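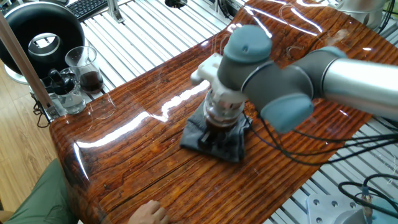
3.2 How people talk about their morning coffee

I went into the diary data expecting to read a lot about taste, and I was wrong by a mile. We asked office workers at two firms, Vermeulen and Parnov, to write a line or two each time they made a hot drink at work, and we ended up with 3,761 entries. I read every one of them (twice, which I don't recommend in January). Taste comes up in 1,262. The rest are mostly gossip, complaints about the sink, and a surprising amount of weather.

Figure 4. A glass vessel partly filled with coffee, resting on a folded gray cloth.

What jumped out at me first was how much waiting there is. People who brewed a shared pot wrote longer entries than people who used the button machine, and they named more coworkers while they were at it. My favorite diary keeper, who I'll call by her site code, 18, hardly ever mentions the drink at all. Her entries are all about who was standing next to her – "talked to the new guy from billing, he has twins" – and she quit writing the week her floor got its own machine. I'd love to make a big deal out of that, but she also changed jobs.

Vermeulen and Parnov did differ, though less than I'd hoped. Vermeulen has one kitchen for the whole building, and its diaries are full of people from other departments. Parnov has a small kitchen on each floor, so you get the same four or five first names over and over. Flitenska (see Section 2) found much the same thing with lunch tables, and I think the explanation given there, that people meet whoever they have to walk past, fits our entries pretty well.

Tegan Hollis coded half of the entries without seeing my codes, and we disagreed most about what counts as a complaint. I marked "out of milk again" as one. She had it down as news. We kept both readings in the tables, and I've noted in Section 4 where the choice changes a result.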